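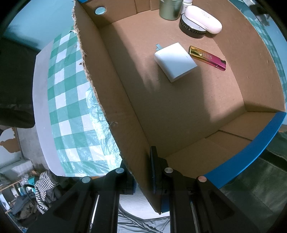 Why would anyone pay for storage bins when the stores give boxes away, a reader wrote to us in August, and could we please put all the cardboard answers on one page? Yes! It took us until winter, but we had a wonderful time testing things for it, and we keep adding to it.

# Building with used cardboard: your questions

Last updated 25 Feb 2019

## Getting started

**Where do I find good boxes?**

Appliance stores first, bike shops second. The bike shop on our street in Ravn is happy to have people carry boxes off, and a bike box gives you two huge flat sides with hardly a crease in them. Grocery stores are fine for small stuff, but their boxes often have hand holes in awkward places. Call ahead and ask when deliveries come in.

**Are some boxes better than others?**

Very much so. Look at a cut edge. One wavy layer between two flat sheets is single wall, and it's great for toys, drawer dividers and anything with a curve. Two wavy layers is double wall, and that's what you want for stools and shelves. Triple wall exists too, and if you ever come across a sheet of it, grab it and run home. (Ask first.)

**Can I use a box that has gotten wet?**

Not for anything that holds weight. Even after it dries, the waves inside stay soft. We use the old damp ones under mulch in the garden, after pulling off the tape and labels.

**Which direction should the waves run?**

Up and down, for legs, walls and anything that stands. Cardboard is amazingly strong along the waves and folds like a napkin across them. If your first shelf sagged, check this before you blame the glue! A quick test: bend the sheet gently both ways. It gives easily in one direction and fights you in the other.

## Cutting and folding

**What do you cut with?**

A snap-off knife with a fresh blade, and a metal ruler. Snap the blade far more often than feels necessary. A dull one tears the top sheet and leaves a fuzzy edge that never paints well. For long straight cuts, make three light passes instead of one heavy one, and keep your other hand behind the knife.

**How do I get a clean round hole?**

Trace a jar lid, poke a starter hole in the middle, and cut out toward the line in wedges like a pie. Then trim around the line with short strokes. Some people use a hole saw by hand, with no drill, just twisting it, and it works nicely on single wall. A strip of paper tape pressed around the inside of the hole covers the raw waves.

**My folds come out crooked. Help?**

Score first. Run the back of a butter knife along a ruler, pressing hard enough to dent the paper without cutting it, then fold away from the dent. For double wall, do it twice, a pencil's width apart, so the thick stuff has somewhere to go.

**Can kids do this?**

They can do loads of it. Little ones can tear, tape, paint and boss everybody around. School-age kids do well with the toothy plastic saws sold for cardboard, though those are slow going on double wall. Keep the real knife for the grown-ups.

## Glue, tape and paint

**White glue or hot glue?**

Both, on the same joint! Put white glue over most of the surface and a few dots of hot glue at the corners. The hot glue holds everything in place while the white glue dries overnight. Our strongest stool was made that way and we still stand on it to reach the top cupboard.

**Which tape?**

Paper tape, the kind you wet with a sponge. It soaks into the cardboard and becomes part of it, and you can paint right over it. Plastic packing tape is quick, but paint slides off and the ends lift after a while. Painter's tape is only for holding things while you think.

**Will paint warp it?**

Watery paint will, on one side. Paint both sides, or brush on a thin coat of white glue mixed with water, let it dry completely, and then paint. Latex house paint left over from a room is our favorite. It covers printing in two coats and the sample pots go a long way.

**How much does a project cost?**

Our Rikeck shelf, the one so many of you have asked for, used 62 cents' worth of glue and a lot of patience. Tape costs more than anything else over a year.

## The Arno stool and the Rikeck shelf

**What is the Arno stool?**

Our beginner plan. It's a set of slotted panels that cross like the dividers in a bottle box, with a lid on top. No glue needed until the very end, so you can take it apart and fix your mistakes. Cut every slot a hair narrower than you think. A snug fit is the whole trick.

**How much weight will it hold?**

We loaded one with paper until we ran out of paper. That was 90 pounds, and it didn't creak. Adults sit on ours every day, but please test your own gently before inviting your grandfather to try it.

**Does the shelf need a back?**

It does. Without one it leans sideways over time. Glue on a full sheet, with the waves standing up, and it stiffens like magic.

**Can I sell what I make from your plans?**

Sure, go for it. We'd love a picture.

## Odds and ends

**How long does it all last?**

Indoors and dry, years. Our oldest piece is a record crate from the first Danon craft fair, and it has moved house twice.

**Is cardboard safe near heat?**

Keep it away from stoves, heaters, candles and hot bulbs. It's paper. For a lamp shade, use only a cool LED bulb and leave plenty of room on all sides.

**How many sheets went into the maze at Danon?**

More than 1000, all of them flattened and stacked in a barn beforehand, and held together with 3000 brass fasteners. The fasteners were saved and are in coffee cans, waiting for the next one.

**What do I do with a project I'm done with?**

Pull off any plastic tape, cut it down flat and put it out with the recycling. Heavily painted pieces may not be accepted where you live, so check with your local pickup. Or cut it up for practice pieces, and try that round hole again.

**I have a question that isn't on the page.**

Send it in! The form is at the bottom of the plans page, and questions about hinges are especially welcome, as we're in the middle of a big hinge phase.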